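Sonby's repair evenings find a new home in Stamau

Jun 26, 2018 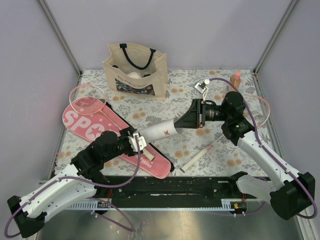 Two arms at work over a flowered tabletop.

After a good many months of borrowed rooms and folding chairs, the Sonby repair evenings are moving into the old Kostiuk bakery on the Stamau road, and there will be tea for anyone who wants to come and see it. The rent is covered through March by a gift of $3000 from Vendside, the hardware store, which has also promised a shelf of screws, glue and fuses.

Lieselotte Ruppert started the evenings with a sewing machine and one very stubborn toaster, and she still remembers the toaster fondly. Last year neighbors brought in 108 items, and 78 of them went home mended - lamps and radios mostly, and a cuckoo clock that took Farhad Naseri three visits.

Doors open at 6:30, and there are 10 places at the big table, so do come early if your job is a long one. Aurelia Pop will be taking in knitwear by the window.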